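# About the Mutier Workshop

Mutier is a shared workshop for people who build robots and automation projects and don't have the room, the tools or the patient neighbors to do it at home. We have 243 members. Most of them have day jobs in something else.

The building dates from 1881 and was a printing shop for most of its life. We rent the ground floor. The electronics benches are at the front, the machine room is at the back, and the open floor between them goes to whichever project needs the space that month.

## What we work on

Members bring their own projects and pay for their own parts. The workshop also runs one group build at a time, open to anyone who has done the safety session. The current one is Beltero, a set of hand-held grippers for recording how a person handles ordinary household things. You hold one in each hand and do the job with the grippers instead of your fingers. The marker cubes mounted on them are there for tracking position.

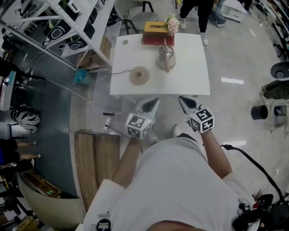 Josué Camargo

I started the Beltero build in May with two other members, and I still look after it. The first gripper tips came from a kit called Pustent and were too stiff for anything with a smooth handle, so we began making our own. We are on version 4 now. The kettle is our standard task: lift it off the base, put it back, repeat. It has a handle, a spout and a base it has to sit on properly, and that gives us enough to argue over for an evening.

We set a target of 500 recorded runs before changing the task. Every run is logged by hand in a notebook with the date, the tip version and the name of whoever was holding the grippers. If a run goes badly it stays in the log — we want those too.

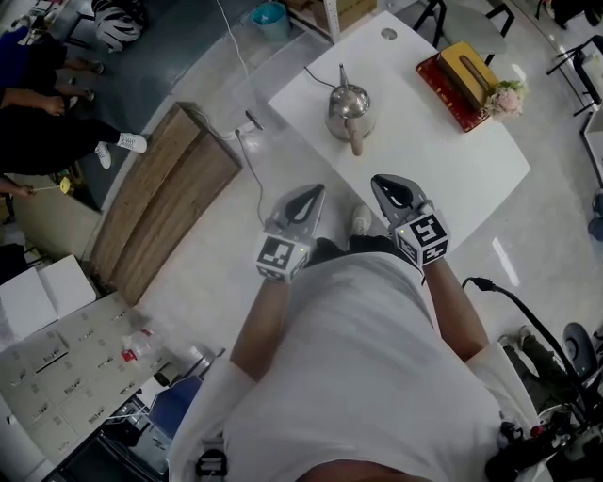 Cables are the part that takes the most time. Anyone joining the build should expect to spend the first few sessions on wiring and connectors before getting to the grippers themselves. Steinbach, the electrical supply shop two doors down, gives members a discount on cable and plugs if you show your card.

## Joining

Full membership covers the benches, hand tools and storage for one project box. The machine room needs a separate induction. Visitors are welcome on open evenings and can watch or help with the group build — ask at the front desk for the current dates.

Page last updated 14/10/2020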